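Home > Galleries > Around the House > Bathroom

Print this page | E-mail this page

The Great Bathroom Sort-Out, or So They Tell Me

Words and gallery by Wing-sze Huang

I have never believed in tidying as a way of life. People write to me saying that a clear shelf gave them a clear head, and I write back asking how the shelf looks now. The answer tends to arrive late, if it arrives.

Still, our house has one bathroom and too many things in it, and in June I gave in. What follows is a gallery in the loosest sense. Most of the stops on the tour are notes, and I have kept them short. You may be more easily persuaded than I was.

1. The cabinet

Sixteen years we have had this cabinet, and the left-hand door has never shut. The Beritton leaflet that came through the letterbox says to empty everything out and "meet your belongings again". I met a tube of heel balm from two holidays ago. We had nothing to say to each other.

2. The drawer dividers

Bought from Peklow, in a set of 6. They are meant to click together. Mine lean. I can see the appeal of a place for everything, but a divider takes up room of its own, and the drawer held more before I improved it.

3. The labels

My sister swears by labels. I did one shelf and stopped at "Misc", which seemed to cover it.

4. The toothbrushes

Now we come to the part I had real doubts about. The Ponce method (it's a booklet, 63 pages, large print) wants you to lay out every item of one type on a flat surface before deciding anything. I would have said we owned a sensible number of toothbrushes. Spares bought on offer, ones kept for guests, ones that may or may not have been used on the grouting — they live in different places, so you never have to face them together. 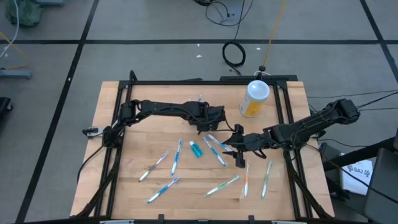

The booklet then says to keep only what you would be glad to use tomorrow morning. I don't know anyone who is glad about a toothbrush. My own rule is duller: one each, one spare each, and anything with a doubtful past goes under the sink for cleaning taps. Mouthwash stays if someone will own up to using it.

5. The beaker

Oklow make a beaker with a hole for each brush, and the reviews are glowing. All 1,013 of them, apparently. I have an old mug with a chip in the handle and shall be carrying on with it.

6. The same cabinet, Tuesday

Door still doesn't shut. There is a gap on the middle shelf where the heel balm was, and somebody has already put a bag of cotton wool in it.

Filed under: Bathroom, Clutter, Small Storage

Contact | Copyright Wing-sze Huang | Back to top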